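Gevstead lifts first Manzano module

It's been a terrific November for the crew at Gevstead. The fabrication yard has lifted the first topside module onto the Manzano floating production vessel, and the job was done before lunch — a lovely sight for anyone watching from the harbour wall.

The 595-tonne module, designed by Zimix, holds the ship's gas compression gear. 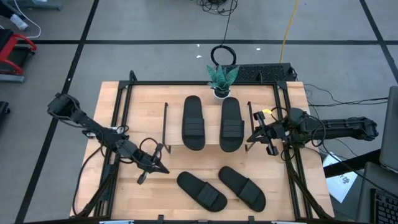 Two pairs of black slides on a wooden tabletop.

Project manager Baltasar Campos was beaming. "We had 200 people on this at the busiest stage, and every one of them should be proud," he said.

Nine more modules will follow, making 10 in all, before the vessel is towed to the Plodel field and moored in 400 metres of water. 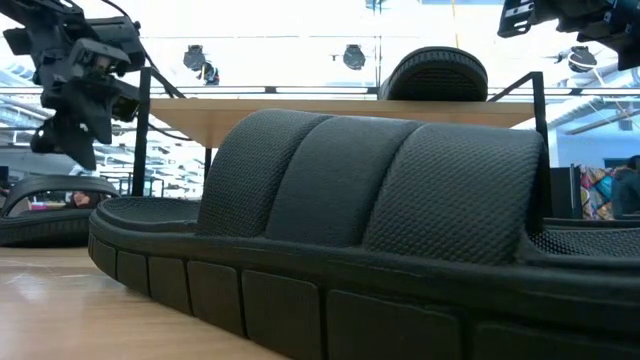
What's next

Pipework starts straight away under Mirsad Dimitrov, whose team has already moved its tools aboard. The second module, with the power generators, is being painted now — and it's even bigger!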